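Budget season for the home tasks project and I'm way too excited about a spreadsheet. Thread on how we're planning grippers for June.

1/ We priced everything per pair. Folding and sorting clothes is a two-handed job, so a quote for one hand-held gripper tells you half of what you need.

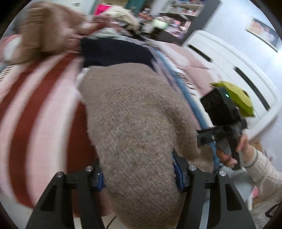

Beige sweater in the jaws, second gripper on the right.

2/ Knits are why I love this task! They bulge, they drag their neighbors along, and they make you think hard about finger pads. So pads get their own line: 70 spares at the start, more if Tapio Honkanen talks me into it (he will).

3/ Quotes so far: Skendar wants 2484 per pair with cables, Carow is lower but has a 19 week lead time. June is June, so I'm leaning Skendar.
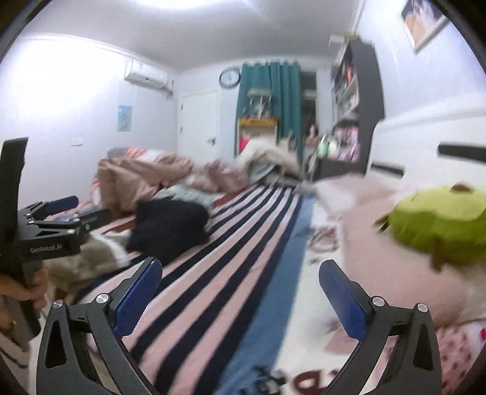
4/ Rooms matter as much as hardware. Real bedrooms, real bedding, stripes and prints and plush toys. Eilif Myklebust has penciled in around 133 hours of home sessions, and I'd cut a pair of grippers before I cut those.

5/ Still open - storage cases, and who pays shipping on repairs. If you've bought in pairs before, tell me what you forgot to budget for!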